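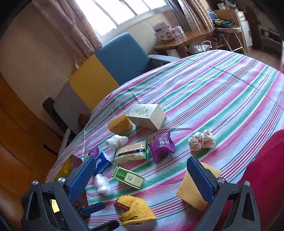 The "empty it all on the bed" method

Every January someone rediscovers the idea that you can sort out a bedroom by tipping the contents of every drawer and bag onto the bed. Consuelo Sánchez has been pressing it on readers of this newsletter since August, and I said I would give it a fair try. I remain unconvinced.

The theory goes that you can't sleep until the bed is clear, so you will finish. What I got was tissues next to biscuits, sponges that belong in the kitchen, a knotted towel, and plastic bags scrunched into bundles – the kind everybody keeps and hardly anybody uses. Seeing it all spread over a striped bedspread didn't make me decisive. Half the small things simply vanish against the stripes.

Ayantu Lencho swears by a plain sheet underneath and a cardboard box for whatever has no home. Fine, but a box of homeless things is a junk drawer with a lid, and I already own one of those.

I will grant Consuelo one point. Food and snack packets do turn up in places they shouldn't, and I'd never have gone looking. Those went to the kitchen first. The bags I'm keeping.

If you've tried this and the bed stayed clear for more than a week, write in. Include the date you started.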